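Emptying the kitchen sink before the end of the year

30/12/2020

I had a list of small jobs to finish before New Year and the kitchen sink was at the top of it. The faucet and the drain are both fine. My trouble is the stuff that ends up in the basin and stays there. Dishes I don't mind. It's everything else that gets rinsed and left.

Our sink is stainless steel, set into a tile counter. The tiles are terracotta squares and there is a border of small dark red ones around the basin. It came with the house and I have stopped wanting to replace it. I got a quote in March from Ruiz-Ortega for a new counter and it was more than I paid for my car, so the tile stays. The grout is the weak part. It holds on to coffee and tomato sauce, and I scrub it more than I would like.

Before starting I put a sheet of bubble wrap over the front edge. I had it left over from a box of plates I ordered from Pamura, and I hate throwing the stuff out. It keeps cups from knocking against the edge and chipping.

The first thing to deal with was the rubber duck.
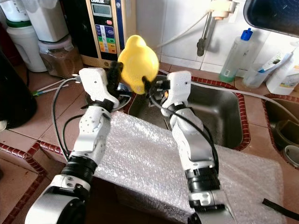 Ours lives in the kitchen too, and I had to start squeezing it out every time or the water inside goes black, so check the hole in the bottom. That came in from a reader in Motham when I mentioned on here last week that I was planning this job. I did check. Ours has a hole, and what came out was gray. I filled it with hot water and white vinegar, shook it, let it stand, and squeezed it out 3 times until it ran clear. Then I put a dab of glue over the hole. It won't squeak anymore but it won't grow anything either.

Next was the cup and bowl problem. We have a habit in this house of getting one drink of water and leaving the cup in the sink. Then somebody has cereal and the bowl goes in beside it. By evening there is a pile, and you can't run water into a pot without moving things first.

My rule now is that a cup gets washed when it is put down. It takes less time than finding another clean one. Mixing bowls are the same. If it only held salad or flour, it gets a quick wash and goes straight on the rack.
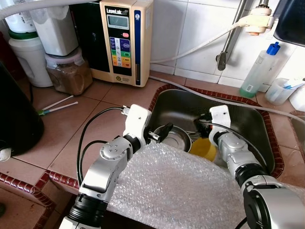 Bowl and yellow cup in the sink, water ionizer at the back.

The ionizer takes up a good piece of the counter behind the sink and the hoses take up the rest. I have thought about moving it many times. The trouble is that it needs to be near the water, and the only other place is next to the stove, where it would get greasy. So it stays put and I clean behind it twice a year. This time I pulled it forward and found crumbs, a twist tie and a good layer of dust stuck to the tile. Baking soda paste and an old toothbrush took care of most of it. There's one stain left by the wall that I think is permanent.

The hoses are worth wiping down too. They sit right where the splashes land and they get a film on them. I used a cloth with dish soap, then a second cloth with plain water. I didn't unhook anything - I did that once, and mopped the floor for half the evening.

After that I moved on to the long thin things. Every sink has them. Straws, skewers, stirrers, the brush you bought for bottles and used twice. They don't stand up in the dish rack and they slide off the counter, so they get left in the bottom of the basin. I bought a narrow stand-up holder from Femumeck for $6 and it does the job. It has drain holes in the bottom, and it's heavy enough that it doesn't tip over when there is only one thing in it.

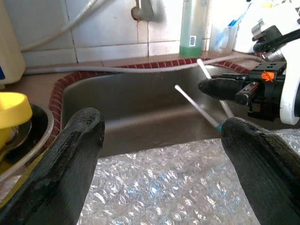 What I used and what it cost

White vinegar, from the pantry. Baking soda, also from the pantry. One old toothbrush. Two cloths. The holder at $6. The glue I already had.

I timed the whole thing out of curiosity and it took 58 minutes, including the wait on the duck. I would have guessed two hours, and that guess is the reason I kept putting it off.

The steel itself I did last. Baking soda again, rubbed along the grain, then rinsed, then dried with a towel. Drying is the step I used to skip, and the water here is hard enough that it leaves spots if you do. It's still an old sink and the bottom stays dull whatever I put on it.

Next on the list is the cabinet underneath. There are 50 or so plastic bags in there stuffed inside another plastic bag, and a bottle of drain cleaner I don't remember buying. That one can wait until January.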